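Part 2: Setting up the table and the shelf

If you've made it through Part 1 you have a Nimri two-tier shelf standing on its own four feet, and you're probably wondering why I made you put it behind the table when there was a perfectly good wall going spare. Bear with me! This part covers where the shelf goes, what lives on it, and how to keep the tabletop clear enough to cook from a book. I've set up my own kitchen corner this way and then done it over again for my friend Carla Chamoun, who has a much smaller kitchen and far more spices than I do.

What you'll want within reach

The shelf, fully assembled
A damp cloth and a dry one
The little bag of felt pads that came with the shelf
Your spices, all of them, even the ones at the back of the cupboard
The one or two cookbooks you use every week
Masking tape and a pen

Placing the shelf

1. Wipe down the table and let it dry. Crumbs under a felt pad will scratch a light finish, and I have the marks to prove it.

2. Stick a felt pad under each shelf foot. Press for a good slow count. The glue on these is feeble when it's cold, so if you're doing this in December warm the pads in your hand first.

3. Stand the shelf behind the table with the long side facing you. Leave a gap you can get a cloth into. I leave 2 inches, and Carla leaves less and complains about it.

4. Push down gently on one corner of the top board. If it rocks, turn the adjuster on the opposite foot a half turn at a time until it stops.

Note: The Nimri leaflet tells you to tighten all the leg screws before you level it. I get a better result leaving them finger tight, leveling, and then tightening. Your call.

CAUTION: Don't lift the shelf by its top board once anything is on it. Clear it, then lift by the legs, and get a second person if you can.

Sorting what goes where

5. Put everything you own out on the table. It looks awful for a while. Make a pile for daily things, a pile for weekly things, and a pile for that jar you bought for one recipe.

6. Boxed goods go on the top board, label side out. Boxes are light and they stand up by themselves, so they're the best thing to have up high. I keep mine side by side with a bit of air between them so I can grab one without knocking the other over.

7. Heavier stuff goes on the lower tier. If you have a 700 gram bag of flour or anything else that size, it belongs down there.

8. Daily spices don't go on the shelf at all. They stand at the back of the table, where your hand lands without you looking.

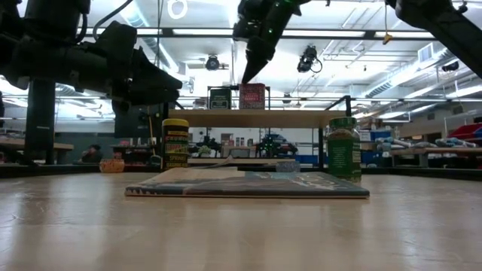
I fought step 8 for ages, by the way. I had a beautiful rack from Fastora, 40 slots, every jar the same, and I never used it because I had to turn around to get to it. Now I keep out whatever I'm reaching for that week and the rest goes in a drawer. Nisreen Hattar, who taught me most of what I know about seasoning, keeps hers in a heap in a mixing bowl, and her food is better than mine, so take my system for what it's worth.

Setting up the book spot

9. Lay your cookbook flat on the table in front of the jars. Wide books eat up a lot of room, so try it closed first and then open, and shift the jars if the pages bump them.

10. Mark the book's two front corners with small bits of masking tape. Cook from it for a few days. If you keep pushing the book to one side, move the tape to where it ends up and forget what I told you.

11. Once you're happy, peel the tape off. Don't leave it on for weeks like I did (it took me an evening with cooking oil and a rag).

Note: If you wear glasses, or if your overhead light is strong, check for glare before you settle on a spot. My pages are fine at breakfast and hopeless at 9 in the evening with the ceiling lights on. Turning the book a little usually sorts it out.

CAUTION: Keep cords well away from the stove and from anywhere you put down a hot pan. If one has to run across the table, run it behind the book and leave it enough slack that you don't yank it when you turn a page.

Looking after it

Wipe the tabletop with a damp cloth and then a dry one. I tried the Zonier wood spray that a shop in Cliltcombe talked me into, and it left a film that showed every fingerprint, so I'm back to water with a drop of dish soap.

Check the leg screws every couple of months. Mine loosened in the first few weeks and have behaved ever since.

Give the jar lids a turn every so often too, especially on dried herbs. They go dull and dusty-tasting if the cap isn't on properly. Write the month you opened each one on a strip of tape on the bottom.

If the shelf still rocks after all that, go back to step 4 and try it with the shelf empty. If it rocks empty, the floor is probably to blame, and a folded bit of card under one foot is what I'd use. Part 3 covers the drawer.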